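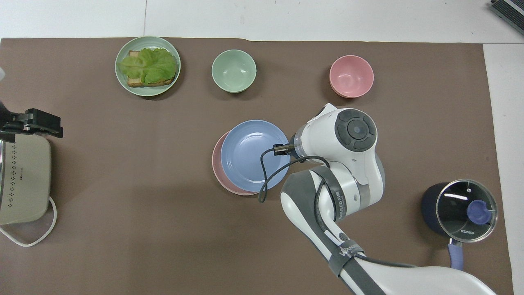 Toast settings and what the dial does

2020-02-13

The browning dial on most household toasters is a timer control. It does not set a temperature. The elements run at one power level whenever the lever is down, and the number on the dial changes how long they stay on. I had assumed this for years without checking it, so in December I spent several evenings with a stopwatch, a kitchen scale and two loaves from the Bunel bakery.

The toaster I tested is an Edero two-slot model, bought used. The dial runs from 1 to 6 with no clicks between the numbers. From a cold start, the lowest setting ran 36 seconds and the highest ran 292 seconds. The steps between are not even. From 1 to 3 the time goes up slowly, and most of the increase sits between 4 and 5. Anyone who has gone from pale to burned with a small turn of the knob has met that part of the range.

Bread mass is the better measurement. Color is hard to compare from one evening to the next under a ceiling light, but water loss shows up on a scale that reads to a tenth of a gram. I weighed each slice before it went in and again 30 seconds after it came out. The short wait matters, as a slice goes on giving off steam once it leaves the slot and the reading drifts downward while you watch it. At setting 3 the white sandwich loaf lost 8 percent of its starting mass. The rye lost less at the same setting, which I put down to the denser crumb and thicker slices.

The second batch is where things get messy. If a slice goes in right after the first one comes out, the housing and the wires are already hot, and the bread browns sooner for the same time. Some toasters correct for this with a bimetal strip or a thermistor near the slot, which shortens the cycle when the inside is warm. Mine shortens it too much. The second slice comes out lighter than the first, and the third is about even with the second. If I wait until the housing is cool to the touch, the first-slice result comes back.

I tried frozen slices as well. The defrost button on this unit adds a fixed time and changes nothing else that I could measure. Turning the dial up by one number gave a result I could not tell apart from using the button.

For sandwiches I have settled on setting 3 for the white loaf, then a rest on a wire rack before anything wet touches the bread. On a flat plate the underside picks up its own steam and goes soft. On a rack it stays firm long enough to build the sandwich and eat it. Lettuce should be dried properly first. A salad spinner followed by a clean towel works well, and the towel does more than I expected.

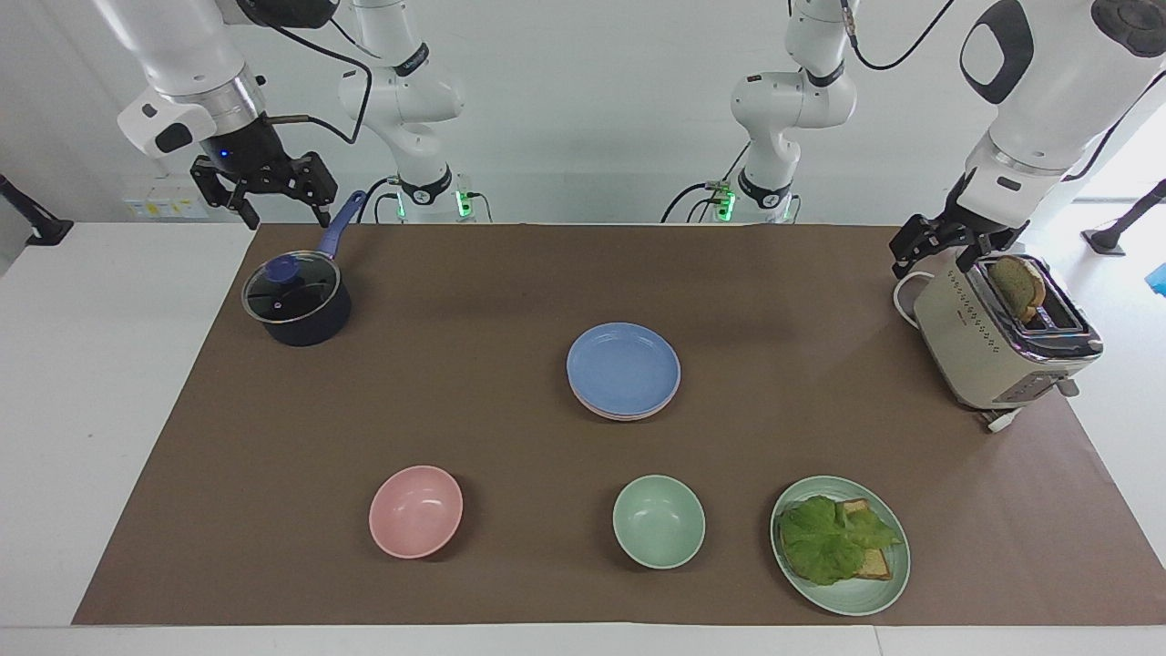 Retno Lumbantobing wrote after my last post to say that the crumb tray ought to be emptied before any timing test, as a full tray on her old Jernik changed how the underside of the slice browned. She also asked whether I had tried turning the slice around halfway through.

I had not emptied the tray, so I did that and repeated settings 2 through 4. The times did not move, which is what I would expect if the timer is electronic. The lower edge of the slice did come out slightly paler, but I would want more runs before blaming the crumbs. Turning the slice evens out the two faces. On this toaster the center element is weaker than the outer ones, and the inner face is always the lighter of the two.

Still to do: the same measurements with a plug-in power meter, to see whether the supply voltage in the evening is low enough to matter. I also have the offer of a four-slot Shao to run through the same settings, and will post those numbers in a table once I have them.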